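CUP STACKING: PLEASE STOP USING THE MAY SCORES

Quick one, longer than I wanted, written between two meetings so forgive the state of it. If you pulled stacking results from the Mosoti dashboard any time in May, don't quote them. Don't put them on a slide. Don't train on the "success" folder either. I know at least one person has done all three.

Short version. The checker that decides whether a stacking run passed was handing out passes while the gripper still had hold of the top cup. Green cup near enough over the purple one, near enough upright, pass, next run. It never asked if the arm had let go.

Which is bad enough in sim. It got worse when the same policy went onto the real arm at Plistlow. More on that further down, and that's the part I'd like people to read even if they skip the rest.

What the task is, for the newer people. Two cups on the wood table, arm reaches in from the left, takes the green one by the rim with a finger down inside, carries it over, lowers it into the other one, opens, backs straight up. Backs straight up is where we lose it. The finger that's inside the cup has to come out of the cup, and if the gripper hasn't opened enough or the wrist has a bit of lean on it, the pad drags on the inner wall and the cup comes along for the ride.
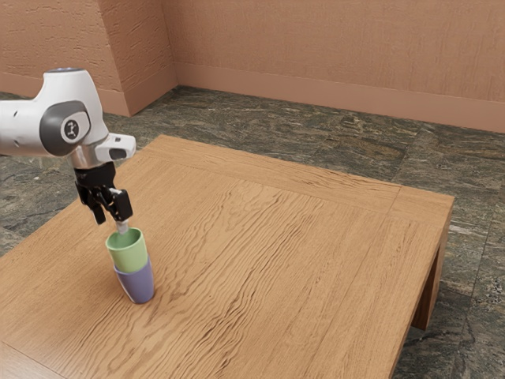 So the checker. Old rule had three tests: the horizontal distance between the cup centers, the height of the green one, and the tilt. All three had to hold for one tick. One! Not one second, one tick of the physics. The moment it was true the run was closed, marked green, and the recording stopped. So all the recordings of these runs end at the good bit. Anyone scrubbing through the clips to sanity check sees a stack and moves on. I did exactly this. I scrubbed a good number of them in the first week and wrote "looks fine" in the log, you can go find it.

We found it by accident. I'd turned off early stopping to get longer clips for the visitors' reel, and the clips kept going, and in some of them the arm went up and so did the green cup. Up out of the purple one, hanging off a finger, while the overlay in the corner said PASSED. In one it swung loose and took the bottom cup over with it. Score still said passed. It was already written.

Reran the whole May set that night with early stopping off. 900 runs, same seeds, same policy. 53 of the passes aren't passes. The cup lifts, or tips, or gets dropped on the table on the way up. That's with us being generous about what counts as standing.

Not a disaster of a number, I've been told. Depends what you use it for. If you're comparing two policies that sit a couple of points apart, and we were, that gap is gone. The Pekport comparison in last month's issue is withdrawn until it's rerun. Sorry to the Pekport people, you were right to be suspicous and I was short with you about it.

It also isn't spread evenly. The bad passes bunch up at the starts where the cups are further apart, where the arm comes in with some sideways speed left over and the green cup arrives leaning. A leaning cup gets over the tilt limit for a moment as it settles, and a moment was all the old rule wanted. Then the pad is wedged against the wall and the open command doesn't clear it. The rest are a mess. Some are plain slow opening, the retreat fires on a timer and the timer doesn't care whether the fingers got there.

Let me say that again since it matters for the hardware bit: the retreat was on a timer. Open command sent, wait, go up. No check on finger position at all. In sim you can read the finger position for free and we weren't reading it.
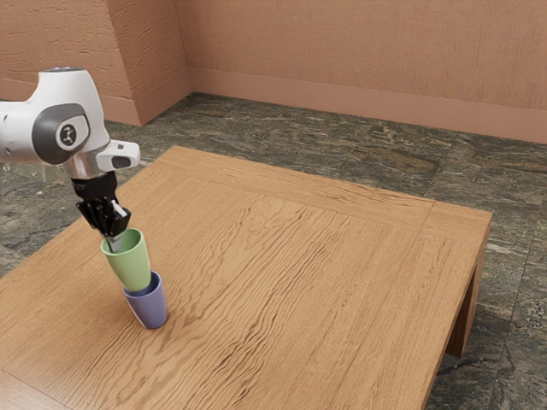

Bakari Mrema wrote back on the draft of this item to say that the tilt limit was never the problem and that people should leave it alone. Tightening it would have hidden some of the bad runs and thrown out a pile of good ones, he says, and we'd have gone another month feeling better about a checker that still couldn't tell a held cup from a placed one. He'd also like it on record that he asked for a release test when the task was first set up, and was told it was on the list. It was on the list. The list is long.

Fair. I've left the tilt limit where it was.

Now Plistlow. The policy went over there with our score attached, and on the strength of that score it was run at full speed with the side panel of the cell open so someone could reset the cups by hand between tries. That was allowed under the local rules for a policy over the pass mark. It shouldn't have been allowed on a sim number, and it definately shouldn't have been allowed on ours.

What happened: arm stacked, sent the open command, fingers didn't open all the way, timer ran out, arm went up with the top cup jammed on one finger. The person resetting had seen the stack and the status light on the console go to done, and had started reaching in for the cups. Same logic in their head as in the checker, stack is up, run's over. The arm then did its return move with the cup still on it. Cup came off partway and hit them on the forearm. Plastic cup, no injury, bit of a fright. They hit the stop and everything did stop.

Swap the cup for something with weight in it and I'm writing a different item.

Two things failed there and I want to keep them apart. One, the status said done before the arm was done. "Done" was tied to the same checker, so as soon as the geometry was right the console said so, with the arm still due to retreat and travel home. Two, a hand was in the cell while the arm had motor power. The first one is our bug. The second would have been a problem with a perfect checker.

The cell was down 59 minutes while they went over it, then back up at reduced speed with the panel shut. As of this morning it stays that way. Resets by hand only with motor power off, and yes that makes a session painfully slow. Bomora has been working like that from the start and they get through their sessions fine, so I've asked for their reset sheet and will pass it round when I have it.

What's changed on our side, as of the build that went out last night:

Fingers have to be open past a set width, read from the joint, before the retreat is allowed to start. No timer. If they don't get there the run fails with its own code, stuck_release, so we can see how often.

No contact between either finger and either cup at the time of scoring.

The stack has to stand by itself for two full seconds with the arm at the retreat height. Then it's scored. Not before.

Early stopping on success is off by default for every task, not only cups. You can turn it back on for speed but the run gets tagged and the dashboard won't mix tagged and untagged.

"Done" on the console now means arm home and still. There's a separate line for the task result.

What's not fixed. The wedging itself. The policy still comes in hot from the far starts and still leans the cup. The new checker just calls it what it is. I've been stepping through the grasp at the pick end today to see whether we're making trouble for ourselves right there – how deep the finger goes into the green cup before it closes looks like it matters a lot. Deep grasp, solid carry, awful release. Shallow grasp lets go nicely and drops things on the way. Somewhere in between there's a depth that works and I don't have it yet.

Also not fixed: friction on the pads. Sim pads are one number for the whole surface. Real pads at Plistlow are worn and sticky in patches. So I'd expect the real release to be worse than whatever the new sim number says, and please nobody take the new number over there as a ticket to run fast. That's how we got here. 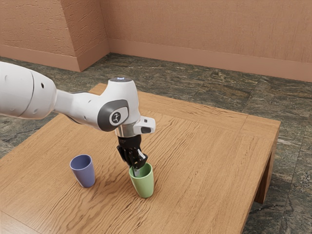 One reader of the draft asks why we don't skip the inside grasp completely and pick the cup up from the outside, both fingers on the wall, so there's nothing to pull out of it afterward. It would get rid of the drag, the note goes on, and it would make the release something you could see from across the room.

Tried it in the spring, badly. Outside grasp is fine for the pick. On the place, the fingers run into the rim of the lower cup before the green one is seated, so you have to let go high and let it fall the last bit, and then it bounces or lands crooked. Might be worth another go with a softer drop. If anyone wants to take that on, the branch is still there, it's called outside_grip_old and it needs a rebase. Don't expect it to build first time.

Housekeeping. Old May folder has been renamed with DO_NOT_USE on the front, not deleted, so scripts pointing at it will break. That's on purpose. Rerun scores go up as they finish, far starts first. If you have a trained model that used the old success folder, send me the name and I'll tell you how many bad clips are in its mix.

And Plistlow wants everyone who's run the cell this month to fill in the near miss form, including if nothing happened to you. Takes five minutes. It's on the cell laptop, desktop, top left.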